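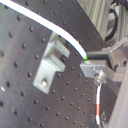

Staltholm Bench Refit - progress report to the Ronness Fund
October 2026

Search reports Go

Hello again from Nallside! You asked for a plain update on how your money is being spent, so I'll start with the bench, as that's where most of my time has gone since June.

The board is in and I'm really happy with it. We went for the kind with a full grid of holes (I did price up a plain table top, but you'd be drilling it forever), and it means I can try a bracket in one spot, dislike it, and move it over a row before lunch. I've moved that first one more often than I'd care to put in a report. 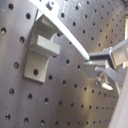

Gray aluminum bracket on the board, with the U-shaped channel between its upper block and lower ledge.

The brackets came from Janevski and cost $352 for the set, against the $300 we had budgeted. I covered the gap from the small parts line, which still has $192 in it - plenty for the clips and bolts I have left to buy.

Cables are the slow part. A white cable shows up nicely against the dark board, so I'm sticking with white, but it has its own ideas about where to lie. Too short and it pulls, too long and it wanders all over the work area. 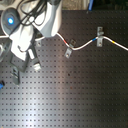

I've been trying different lengths and I think we're close. Once I settle on one I'll write it into the bench notes, along with the bracket positions, so the next person can set the whole thing up again without having to phone me!
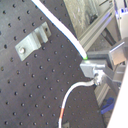 Bracket bolted to the board, white cabling, and the aluminum rails off to the side.

Still to do: pick the final cable length, label everything, and finish the notes. I'd say 2 more weeks of bench time. Shout if you want the receipts before then.

We use cookies to keep this site working. Accept / Manage settings

© Nallside Workshop | Contact | Back to top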